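Monday, August 10, 2020

Bench notes, bracket handling. Writing this up late because Halina had the good monitor all afternoon and I didn't want to squint.

So the big question on the whiteboard is still the one Declan wrote up there in June in green marker: "Could it help out at Serville on a Saturday?" Serville being the hardware shop his family supplies, where somebody spends most of the weekend taking little brackets out of one tray and setting them on a jig so the next person can drill them. Dull work, a fourteen-year-old could do it half asleep. We keep saying yes, nearly. After today I'd say nearly is doing a lot of lifting in that sentence!

Everything today was in simulation. I loaded the Wevaro room again, the one with the tall windows, and left the lighting alone for once. Grip force back to default. I changed the friction on the part and then changed it back, then forgot whether I had changed it back and had to reload the whole thing (note to self: write it down before lunch, not after).

What I wanted to look at was the approach angle. A person picking up an L-shaped bracket doesn't think about it at all, you just pinch the bit that sticks up. The planner loves the flat part. It sees a nice wide surface and wants to come straight down on it, and of course you can't get a finger under a plate that's lying flush. So I put in a penalty for going after the base, and let it come in from the side instead. Scored 446 grasps overnight with the old setting and the numbers are in the Sallow folder, tab 3. Tab 2 is garbage, please ignore it, I should delete it.

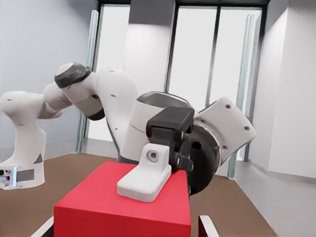 Radosław thinks I'm flattering the robot. One bracket on a flat block with clear space above it is the easy version of the chore, he wrote under my draft this afternoon, and the tray at the shop has them tangled by the tabs with oil on them. He'd sooner see one ugly tray done badly than a thousand clean pickups. He also wants to know who puts the bracket on the block in the first place, because if it's a person then they may as well put it on the jig.

Fair, and I don't have a good answer to the second part. On the first part I half agree. The tray is the actual job. But I can't tell a bad grasp from a bad view of the part if everything's in a heap, and I'd like to have the fingers sorted before I start throwing piles at it. Same thing with the dishes test Somkiat was so keen on – one plate fine, a sink full of plates and it just sat there thinking.

My honest ranking at the moment, for anyone who asks. Moving one known part from a known spot: yes, today, boring. Picking from a tidy row: probably. Picking from a heap: sometimes, with somebody hovering. Laundry: please stop asking me about laundry. Roman's mother asked me about laundry.

Timing is still awful by the way. The planner takes 13 seconds to make up its mind on a side approach and most of that is collision checking against the other arm, even when the other arm has no plans to go anywhere. Żak (the planner branch, for whoever's new) is supposed to cache that. It doesn't, or it does and I've got it switched off somewhere. Will look with Halina tomorrow if she's in.

Next batch is set up, 1225 starts, bracket turned to a random angle each time, block in the same place. Running overnight on the back machine so please don't log me out of it. If it gets through I'll try two brackets touching, and then Radosław can have his oily tray – he can bring the oil.

Still need from Declan: a real bracket, and the hole diameter, measured with calipers this time.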